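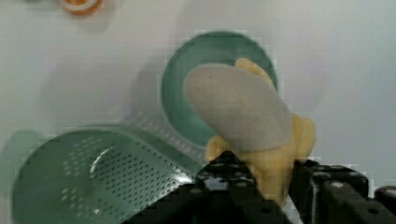

こども解説 > 音楽・芸能のしくみ

リハーサルとサウンドチェックのちがい

歌手がコンサートを開く日は、客を入れる前に「サウンドチェック」を行います。マイクや楽器の音を一つずつ出し、大きさと高低のバランスを調整する作業です。曲順や立つ場所を確かめるリハーサルとは、目的がちがいます。

音は、マイクから「ミキサー」という機械に入ります。ミキサーには音の入り口がならんでいて、これをチャンネルと呼びます。16チャンネルのミキサーなら、16本の音を別々に調整できます。

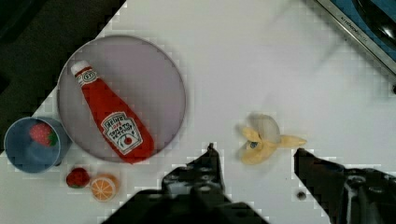
調整した音は二つに分かれます。一つは客席に向けたスピーカーへ、もう一つは歌手の足元などに置く「モニター」へ送られます。モニターがないと、歌手は自分の声と伴奏のずれに気づきにくくなります。

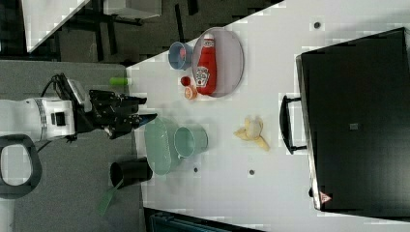
ルナルポート、2月

歌手マエリス・マッソンさんの公演は、定員500人のホールで開かれた。サウンドチェックは午後4時に始まり、最初はドラム、次にベース、歌は最後だった。音響担当のスーチェン・シウさんによると、客が入ると服や体が音を吸収し、ひびきが短くなる。そのため、開演後の1曲目でもう一度調整する。

用語
ハウリング:スピーカーの音をマイクがひろい、それがくり返されて「キーン」と鳴る現象。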